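Suche nach Beiträgen, Profilen, Themen
Suchen
Start Entdecken Mitteilungen Listen Profil

@fugen_premholm
19. November 2019

Fugen am Küchenboden, Fortsetzung vom Juni. Damals hatte ich nur den Streifen vor der Spüle gemacht, jetzt ist der Rest dran. Ich schreibe mit, was ich benutze und was es bringt.

Ausgangslage: Zementfugen, nie imprägniert, vor dem Herd fast schwarz. Mit normalem Wischwasser geht da nichts mehr raus. Der Wischer schiebt das Schmutzwasser eher noch in die Fuge hinein.

Ein Angebot für komplettes Auskratzen und Neuverfugen lag bei 1.649 Euro, Küche und Flur zusammen. Die Fugen sind aber fest, nirgends bröckelt etwas. Also erst mal reinigen.

Mittel ist der alkalische Grundreiniger von Motevov, 300 ml auf den Eimer. Wasser lauwarm. Keine Säure, die greift den Zement an. Essig also auch nicht, auch wenn es auf jeder zweiten Haushaltsseite steht.

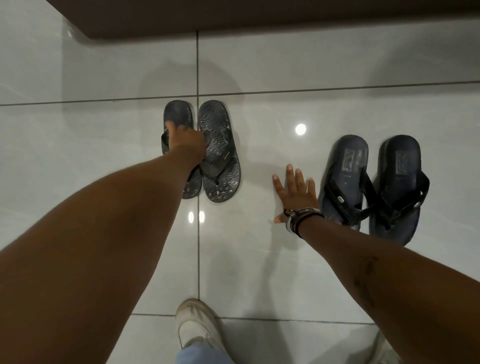 Eine Leserin wendet ein, sie nehme seit Jahren Essigessenz und ihre Fugen seien heute noch in Ordnung. Man müsse nur vorher gut wässern und hinterher zweimal klar nachwischen.

Das kann gut gehen, vor allem bei Epoxidfugen. Bei Zement wird die Oberfläche mit der Zeit rau, und dann sitzt der Dreck schneller wieder drin. Gegen Kalkränder nehme ich lieber einen sauren Reiniger, der für Zementfugen freigegeben ist, und den nur punktuell.

Ablauf: Boden saugen. Lösung auf etwa einen Quadratmeter geben, zehn Minuten stehen lassen, nicht antrocknen lassen. Dann mit der Fugenbürste in Längsrichtung. Meine ist von Ilisetti, harte Nylonborsten. Drahtbürste nicht, die zerkratzt die Kanten der Fliesen.

Schmutzwasser sofort aufnehmen, Nasssauger oder Lappen. Das ist der Schritt, den ich im Juni zu lasch gemacht habe. Damals blieb ein grauer Film, und ich musste alles noch mal wischen.

Zum Dampfreiniger, weil die Frage immer kommt: Bei intakten Fugen kurz drüber ist kein Drama. Bei Rissen lasse ich es, da drückt man die Feuchtigkeit nur in den Untergrund. Silikonfugen am Rand ebenfalls aussparen.

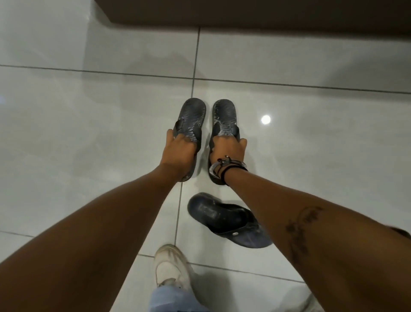
@fugen_premholm

Nach dem Trocknen kommt die Imprägnierung. Auf der Flasche von McAlister steht 24 Stunden warten, ich warte zwei Tage. Dünn mit einem schmalen Pinsel auf die Fuge, Überschuss nach ein paar Minuten von der Fliese abnehmen. Bei polierten Fliesen gibt es sonst Schlieren.

Die Lappen danach bei rund 60 Grad waschen, ohne Weichspüler. Die mit Imprägniermittel wasche ich nicht mehr, die kommen nach dem Trocknen in den Restmüll.

Stand heute: Herdseite gereinigt, Flur noch nicht. Den Farbton sehe ich erst, wenn alles durchgetrocknet ist - nass wirkt jede Fuge dunkler. Imprägniert wird am Wochenende.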